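Rental house walk-through: the list we use, with our comments

Revised in June after the stay in Matos. Written for the group that travels together each summer, but a few people have asked for it, so it's up. The list started as the one page Irnetti emails you after you book. Their version has a box next to each line saying "OK" and no box saying anything else. I added one.

Do it before you unpack. It takes less time than the argument over bedrooms. Marks used: OK, Fix (call the owner today), Live with it, Leave (we don't sleep there until it's sorted). The comments are from the last three houses - Surley, Drendley and Matos - and are signed where someone other than me wrote them.

BEFORE YOU ARRIVE

1. Full address and a phone number that a person answers
Surley: OK. Drendley: Fix. Matos: OK.
The number for Drendley rang in an office that closed at 5 p.m. We landed at 7. Call the number in advance, in the evening, and see what happens. A listing that says "24-hour support" may mean a form you can fill in at any hour.

2. Photos in the listing match the house
Surley: OK. Drendley: Live with it. Matos: OK.
Look for the stairs. If there are 14 photos and no stairs in a house with an upper floor, ask for one. Drendley had an open staircase with no rail on one side, and it had been kept out of every shot. I don't believe that was an accident.

3. Reviews mention anything twice
One guest complaining about damp is a guest. Two guests complaining about damp in different seasons is damp. Ignore the star rating entirely.

FRONT DOOR AND WAY OUT

4. Front door opens from inside without a key
Surley: Fix. Drendley: OK. Matos: OK.
The door in Surley had a deadbolt that took a key on both sides, and one key for the whole house. The owner told us it was "very secure." It was, in both directions. He brought a second key on Tuesday and we left one in the lock at night. Next time I would mark it Leave.

5. A second way out from the bedroom floor
Surley: OK. Drendley: Fix. Matos: Live with it.
Open the window. Looking at it doesn't count. Two of the upstairs windows in Drendley were painted shut, and the third opened a hand's width and stopped.

6. Key box code changed between guests
Ask. They will say yes. Ask how they do it, and listen to how long the answer takes. Carla Geagea tried last year's Surley code on this year's booking and the box opened.

Comment from Carla G.: It was the same code as in the old email, so I didn't have to be clever. When I told the owner, he thanked me and changed it to the house number.

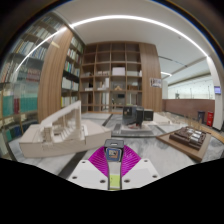
7. Outside light works and you can find the switch
Surley: OK. Drendley: OK. Matos: Fix.
The light in Matos was on a motion sensor that seemed to have noticed cats and nothing else. Bring a flashlight and don't count on your phone, which will be at four percent after the drive.

SMOKE, GAS AND HEAT

8. Smoke alarm on each floor, tested by you
Surley: Fix. Drendley: OK. Matos: OK.
Press the button. A green light means very little to me. The upstairs alarm in Surley had a green sticker with "checked" written on it and no battery inside. Whoever checked it had checked the sticker. We now carry a spare battery and a small travel alarm, and both have been used.

9. Carbon monoxide alarm if anything burns fuel
Surley: Fix. Drendley: Fix. Matos: OK.
Irnetti's page puts this under "amenities," next to the hair dryer. If there is a gas water heater, a fireplace or a gas stove, I want an alarm, and I don't accept "we have never had a problem" as a reading. Bring your own and put it where you sleep.

Comment from Bilal Karam: I thought this one was fussy until I saw where the heater was in Drendley. It was in the bathroom, with the vent behind a towel shelf. I moved the shelf and then I stopped making jokes about the list.

10. Fire extinguisher present, in date, not behind something
Surley: OK. Drendley: Fix. Matos: Fix.
Read the tag. The one in Matos was in date and lived under the sink behind a bucket and two bags of charcoal. I put it by the kitchen door and left it there when we went home. The owner's message afterward asked why it had been moved.

11. Gas shutoff found, and everyone has been shown
Found is the easy half. Ask the second-to-last person out of bed where it is. If they don't know, you haven't done this line.

BATHROOMS AND WATER

12. Hot water temperature at the tap
Surley: OK. Drendley: Live with it. Matos: Fix.
Run it for a full minute and use the back of your hand with care. The shower in Matos went from cold to painful inside a very small turn of the handle. If there are kids along, this is a Fix however charming the owner is.

13. Floor not slippery, mat present
All three houses had a mat. The Surley one slid better than the floor did, so we rolled it up and used a towel. I have no idea who decides what counts as a bath mat.
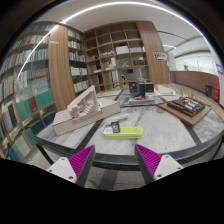 14. Water safe to drink, and says who?
A sign over the sink is the owner's opinion. Ask at the nearest store whether they drink it themselves. In Matos they said yes and then sold us a case of bottled water, and I'm still thinking that over.

POOL AND YARD

15. Pool fence closes and latches by itself
Surley: no pool. Drendley: OK. Matos: Fix.
Let go of the gate and walk away. The gate in Matos swung to and stayed open by a finger. The listing says "fenced pool," which I can't call a lie. Nevzat fixed the latch with a washer from his own toolbox, and we reported it all the same. The owner should know that a guest had to do it.

Comment from Nevzat Kurtuluş: The hinge spring was worn out. The washer will last a season at best. I told them so in writing, with my name on it, and got a thumbs-up back.

16. Depth marked, and the marks are true
Use the pole. The Drendley sign gave one depth for the whole pool, and the pool had a slope.

17. Balcony rail: push it
Push at waist height with both hands, feet well back. Then look at the gaps if small children are coming. "It has always moved a little" is what we were told in Surley, and we kept that balcony door locked for the week.

ELECTRICITY

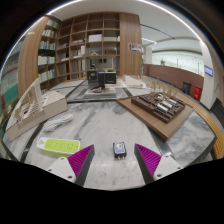

18. Outlets, extension cords and anything the owner left for you to charge with
Outlets in rentals get worn out faster than anything except the couch, and hosts tend to answer a shortage of them with one more strip. Try each outlet you plan to use with something cheap, like a lamp. If the plug droops or the faceplate moves, don't use it. Then look at the strips themselves. A white one with a bright green face and plenty of openings, lying on top of a marble table, looks very generous, and it's still only as good as the one wall outlet at the end of it. I do like a strip up on a table where I can see it far better than one under a rug. Spare cable is fine in a loose loop as long as it isn't carrying a heater. Keep drinks off that table. Kettles, heaters and irons go straight into the wall, and if the wall can't take them, that's a Fix.
Surley: Fix. Drendley: Live with it. Matos: Live with it.

19. Breaker panel found and labeled
Surley: OK. Drendley: Fix. Matos: OK.
Every label in the Drendley panel said "lights." One of them was the oven. There should also be a test button on the ground-fault switch. Press it and see that the power drops, after warning whoever is in the shower.

20. Nothing warm that shouldn't be
Go back an hour after everyone has plugged in and put a hand near the plugs. Rawan Chidiac does this one because she's the only person who remembers.

Comment from Rawan: I'd also add chargers left behind by other guests. There's a drawer of them in every house. I don't use them and I don't let anybody else use them, and yes, I've heard that I'm no fun.

CARS AND PARKING

21. Driveway and where the cars go
Surley: OK. Drendley: OK. Matos: Live with it.
Keep the last car in facing out, with the keys in a bowl everyone knows. "Parking for several vehicles" in Matos meant in single file on a hill. We chocked the wheels with rocks. Carla Kassab wants it noted that she asked about the slope before we booked and was told it was "gentle."

REPORTING

22. Send the list to the owner the same night
Photos of every Fix, one message, through the booking site so there's a record. Don't phone it in. The Surley owner offered us 200 off the bill if we would leave the deadbolt out of our review. We said no, and he fixed it faster than anything else on the page.

23. Check what they claim to have fixed
They will write "all resolved." Go and press the button again. In Drendley, two items came back as resolved while we were sitting in the room looking at them.

Open items carried to next summer: latch at Matos (owner says a new spring is ordered), windows at Drendley (no reply), travel CO alarm needs replacing before we go. Bilal has the old one.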